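Kitchen and Prep Room Walk-Through, with my comments
Last updated: July

I do this one before the lunch rush, usually at 10:30, and I write down whatever I think while I'm standing there. If you only want the results, they're the first word after each item. If you want the grumbling, keep reading!

1. Floor by the back door
OK. The mat is finally lying flat. Shahla Ghorbani put the heavier one down and I haven't caught my toe on it since (I used to do that every single morning). Please keep shaking it out outside and not over the drain.

2. Hand sink
OK, mostly. Soap full, paper towels full, hot water comes through quickly. The little sign about washing for twenty seconds has gone soft at the corners and I'd love a fresh one. Sunil, you still have the file, I think?

3. Fridge and freezer
OK. Fridge thermometer inside the limit, freezer solid all the way to the back. I found two tubs with no date label on the middle shelf and threw them both out. I'm sorry if one of them was your good pickle, but you know how I am about labels.

4. Knives
Needs work. The rack is fine and everything was hanging where it should, but the small Garrido paring knife has a loose handle, and a loose handle is a cut waiting to happen. I've taken it off the rack and put it in my desk drawer with a note on it. Don't go and rescue it, please, I've already asked for a new one.

5. Cutting boards
OK. I run my thumbnail over every board, and if it catches in a groove the board goes. One went last time and none this time, so I'm happy. Boards get washed, rinsed and stood on edge to dry, and I don't want to see them stacked flat while they're still damp. Nhung Doãn asked me whether color matters if you're only cutting one thing all day. Yes, it does! Somebody else picks that board up after you.

6. Tiled work surface
OK with a comment. I do love the white tile, it looks so clean and bright, and it shows you every speck, which on inspection day is both the best and the worst thing about it. What I check is the lines between the tiles more than the tiles themselves. Crumbs and juice like to settle there, and a quick swipe with a cloth goes right over the top of them.

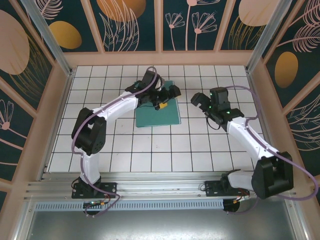
So the routine is a soft brush along the lines first, then the cloth, then the sanitizer spray, and leave the spray alone for as long as the bottle says. I've been using the Listimel one and it doesn't leave streaks, though I could do without the smell. Lift the board up when you clean, too. I know it's tempting to go neatly around it, and I've done it myself on a bad day, but I always look underneath.

While I'm on the subject of tile: press down on the corners with your fingers once in a while. If one rocks or clicks, tell me or Dardo Henríquez and we'll get it fixed before food gets in behind it.

7. Plugs, cords and anything that moves
OK. No frayed cords, no scorched plugs. The rule is the same as ever: sleeves up, hair back, and switch it off at the wall before your fingers go anywhere near it. I know Anitha Kandasamy says I repeat this too often. I'm going to keep repeating it.

8. Fire blanket and extinguisher
OK. Pin in, needle in the green, tag signed. There was a box of Stomier jars parked in front of the extinguisher and I moved it to shelf 14 in the dry store, so if you've been hunting for jar lids, that's where they are.

9. Trash and compost
Needs work. The compost lid won't close all the way and we're going to get fruit flies as soon as it warms up. I tried bending the hinge back and made it slightly worse (sorry). A new Fukby bin is on the shopping list, item 23, right under the dishwasher salt.

10. First aid box
Needs work, but only a bit. Plenty of gauze, burn gel in date, and hardly any of the blue bandages left. If you take the last one of anything, write it on the lid.

Left over for next time: the handle on the paring knife, the compost lid, the bandages, and the sign over the hand sink. I'll look at the seal on the dishwasher door too, I ran out of time and the potatoes were waiting.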